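Nadov Questions and Answers

Last updated Thu 18 April

Do I need to know much about robots before I install Nadov?

Not really, no! If you can open a terminal and you've run a Python script or two, you'll be fine. Nadov reads your recordings, lines up the gripper opening with the video, and hands you episodes you can train on (or throw away, and we all throw away plenty).

Why does the importer say my episodes are too short?

The default minimum is 80 frames, which suits most people but will grumble at quick little grasps. You can lower it in the settings file, under "episodes." Kofi Essien, who wrote that part, keeps his at 29 and seems very happy with it.

My jaw width never quite reaches zero. Is something broken?

Probably nothing at all. Run the calibration again with the jaws fully closed and hold them there until the progress bar finishes. If the number still drifts, look at your lighting, as the width estimate comes from the picture and a strong glare can pull it off by a surprising amount.

What about clear containers?

Ah, the one we get asked most. See-through plastic is hard on the segmentation step, and lids are worse than sides.
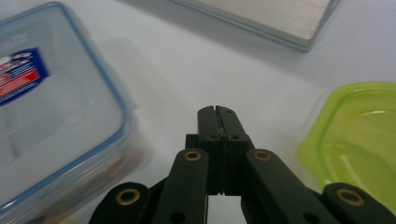 We retrained the model in March with 1322 extra clips of food boxes and tubs, and it's a good deal better at finding rims now, though I'd still check the masks by eye before you start a long training run. Turn on the overlay view and scrub through slowly.

Can I use Nadov with the Dogbe planner?

Yes, and please do! Export with the "waypoints" option ticked. Dogbe will take up to four grippers per session, and each one needs its own calibration file.

Where do I send bugs?

The tracker is best, with your log attached. If you can't share the log, write to us anyway and we'll puzzle it out together.

Contact the Nadov team | © Prollari | Back to top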